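Gripper pads swapped at Hakdale

August 29, 2021

Both hand-held grippers at the Hakdale test kitchen are back in use after a change of pads and a check of the pivots. Took most of a morning, says Delia Farías, who looks after the pair.

Old pads had gone shiny after some 3000 grips. Sticks were slipping, thin ones worst. New ribbed linings in blue, glued and left overnight.
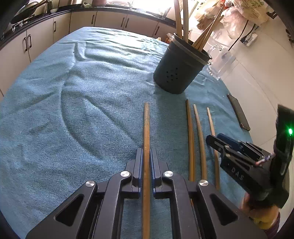 Pivot pins got a drop of oil each – no more, it creeps onto the pads. One was stiff and had to come out twice. Rodel Navarro re-set the jaw gap afterwards with a 4 mm shim.

Next check after 1000 grips, or sooner if teh jaws start to drag. Spare pads are on order from Mivar, should be enough to last untill May.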